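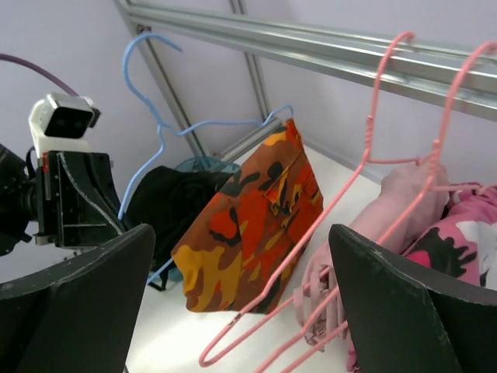

Hi everybody at the Dumitrescu fund, Horațiu Pop here with the fall update from the Wallside robotics club. We have 11 students signed up this year, and they picked laundry. Hangers, to be exact (I voted for sorting blocks, I lost).

Since July the kids have logged 47 practice runs. The wire hangers are tougher than we figured! They bend, they hook onto each other, and a gripper that's a little too high just shoves them along. We switched to colored ones so the students can tell them apart in the wrist camera footage, and that helped a lot.
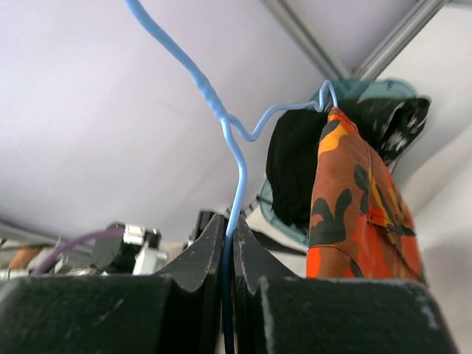 Light blue hanger between the gripper fingers, camo piece behind it.

Money: we've spent $744 so far, mostly on rail parts and spare finger pads. Next up is getting a shirt onto the rail without anyone touching the controls, and we'd like to have 5 clean runs in a row before the Brakdale meet. I'll send the receipts separately.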